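Help wanted: someone to fix up old computers with me (part-time, Prumley)

Posted 6/27/23

Hi! I run Modgate, a small repair and refurbishing shop on the second floor over the old shoe store in Prumley, and I need another pair of hands. I've been doing this by myself for over 3 years and I've finally run out of shelf space, bench space and evenings, so it's time to pay somebody.

Most of what we do is desktop towers. Offices and schools clear them out, I pick them up in the van, and we turn them back into something a family or a student can use. The big thing coming up is the Tresanent school order. They want 200 refurbished desktops in their classrooms in September, and I said yes before I had really thought about how many screws that is.
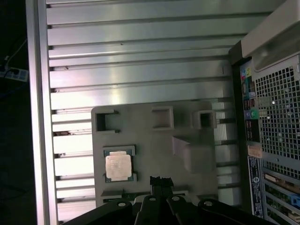
So what would you be doing? A lot of opening things up and cleaning them, to start with. You'd blow out the dust, check the fans, test the memory, swap the drives, put a fresh system on and write it all down on the job sheet (I'm fussy about the job sheet, fair warning). Some machines are done in no time and some will eat your whole afternoon over one bad cable. If that second kind makes you curious instead of furious, we're going to get along great.

Once you've settled in I'd also love for you to take some of the customer side. People bring in their own computers, usually worried about their photos, and they want somebody to talk to them like a normal person. No sighing at anybody for not having a backup, please!

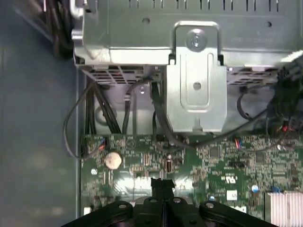
Drive cage inside a desktop case, with its bracket and screw.

You don't need a degree or a certificate. I don't have one either. What I'm looking for is somebody who has taken a computer apart at least once and put it back together, even if it was your cousin's and you had to do it twice. You should be careful with small parts, okay with lifting a tower up a flight of stairs, and able to read your own handwriting the next day. A driver's license would be a big help because of the pickups over in Requena, but if you're great at everything else I'll keep doing the driving.

Stuff that would be nice but I can teach you: soldering, running cable, setting up a whole classroom's worth of machines over the network, and selling the spare parts online. The parts are a bigger piece of the business than people think. Memory and processors get sorted, tested and listed, and that money pays the rent in a slow month, so I like having someone at the bench who doesn't rush. 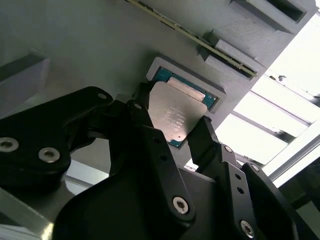

Now the money and the hours. It's 3 shifts a week to begin with, afternoons mostly, and you'd be paid $600 a week before taxes. We can shuffle the shifts if you have classes or kids to pick up, just tell me up front. I'm hoping to stretch it to full-time after the school order goes out, but I can't promise that yet and I'd rather say so now. You get a key, all the coffee you can drink, and first pick of anything I can't sell (my whole apartment is furnished with monitors at this point).

The shop itself is warm in winter and a bit too warm in July, and the radio is on all day. There's no elevator. There's parking behind the building and the Requena bus stops right across the street.

To apply, send me an email through the contact form on the Modgate page, or come up the stairs and knock any afternoon. Skip the fancy cover letter. Tell me in a few lines what you've fixed, what you broke while fixing it, and which days you can work. If you have a resume, sure, attach it. I'll write back to everybody, and the people I'd like to meet will get a paid 2-hour tryout at the bench so we can both see how it feels.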